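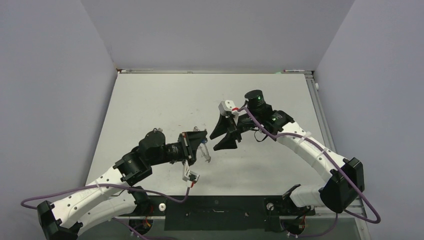

The white tabletop between its gray panels, with the two arms reaching in.

Nistside Community Garden
Minutes of the Spring Meeting, April 30, 2023

Welcome and last minutes
The chair thanked everyone for coming in spite of the rain, and gave a special thank-you to whoever brought the rhubarb cake. The minutes of the last meeting were read and agreed, with one small correction - the new compost bins are by the south gate and not the north one.

Money
We have $3,180 in the account after paying the winter water bill. Plot fees have come in nicely, with 84 members paid up and only a handful of gentle reminders still to go out.

Water
There was a long and good-natured talk about the hose on the Bundgaard side, which still leaks at the joint and has made quite a pond beside the raspberries. It was agreed to replace the whole length before the warm weather and to keep the old one for cutting up into tree ties.

Seed swap
Such a happy morning, and so many new faces! We gave away 26 kinds of bean alone. Several members asked for more flowers next year, and we would dearly love to see some sweet peas on the table.

Plant sale
The sale will be in June, in the yard at Starorel Hall as before. Please start your tomatoes now if you haven't already, and do label them - last year's mystery squash caused a good deal of excitement in more than one kitchen.

Any other business
The shed key sticks. A little oil will be tried first.

Next meeting to be held after the plant sale, date to be posted on the gate.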